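Lirkix Cell Planning and Set-up Guide
Section 3: Planning and budgeting before you order

Read this section before you sign an order for a Lirkix arm. Most of the delays our support desk deals with begin with something left out of the first budget - a bench that is too light, a spare part with a long lead time, a lamp in the wrong place. Work through the steps in order and keep your answers on the planning sheet at the back of the guide.

3.1 Who should be involved

One person should own the planning sheet. At the Nandinport site this was Larasati Tjoa, with Herman Nair signing off the purchase and Zulkifli Siregar checking the floor and power. Smaller sites can combine these roles, but the person who will run the cell day to day must see the sheet before the order goes in.

3.2 Decide what the cell will handle

1. Write down every item the arm will pick up. Give the size, the weight and the material. "Mixed goods" is not enough to quote from.

2. Mark each item as rigid or soft. Fabric, bags and film need different fingers from boxes and bottles, and they take longer to set up.

3. Put the hardest item at the top of the list. Ask for the quotation to be based on that item.

4. Send samples to your supplier. Soft items should be sent in the state they will arrive in at the cell. Do not fold or press them first.

Note: If more than half of your list is soft, allow 3 extra days of set-up time in the plan.

3.3 Measure the space

1. The bench top must be at least 1865 mm long and fixed to the floor. Benches on castors are not suitable, even with the brakes on.

2. Leave room behind the bench for the controller. Its door opens to the left and must open fully.

3. Check that the power supply is on its own circuit. Extension leads must not be used.

4. Note where the windows and ceiling lamps are. Strong light from one side affects the wrist camera more than low light does.

Caution: Do not drill the bench until the base plate has been delivered. Plates made before March have a different hole pattern.

3.4 Build the budget

1. Start with the arm, controller and base plate. These are quoted as one line and cannot be bought separately.

2. Add the gripper. The Pyo fingers are the usual choice for mixed work. Order two sets, so that one can be cleaned or repaired while the other is in use.

3. Add the wrist camera and its cable. Allow 1248 mm of free cable along the arm. A shorter cable will pull at the connector when the wrist turns.

4. Add lighting. Sites often leave this at zero and buy lamps later at full price. A pair of diffused lamps ordered with the cell costs less than a second visit from the engineer.

5. Add training, the service plan and any changes to the bench.

6. Hold back a sum for parts that wear. Finger pads and cable clips are the ones you will replace first.

Quotations from Plalik are valid for 30 days. After that the price of the arm normally stays the same, but delivery charges are worked out again.

3.5 Check the camera view before you accept the lighting quote

1. Ask the supplier for wrist camera pictures taken with your own samples, under lighting close to yours.

2. Look at the pictures at full size. Glare, grain and blur all make it harder to tell the item from the fingers. With the close view below, dark navy, fabric-like material sits near dark gripper parts, and the left side is washed out by bluish-white glare. Treat a view of this kind as a reason to price better lighting.
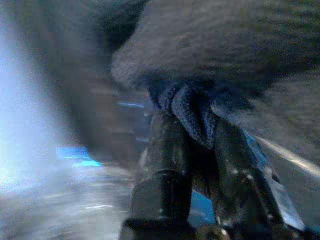
3. If your items are dark, ask for a quote on a pale bench mat and on fingers in a lighter colour. Both are optional extras and do not appear on the standard price list.

4. Ask for a second set of pictures with the arm at half speed. If these are clearly sharper, discuss the exposure setting before you pay for a different camera.

3.6 Place the order

1. Send the finished planning sheet to Suryani Sembiring in the orders office, with the bench drawing attached.

2. Check the delivery address and the name of the person who will receive the crates. The arm will not be left unsigned for.

3. Keep a copy of the sheet with the controller papers. The installing engineer will ask for it on the first morning.

Caution: Changes to the gripper or camera after the order is confirmed are charged as new items.

Section revised 2026-05-09 by Eugénie Pons. Continue to Section 4, Unpacking and lifting.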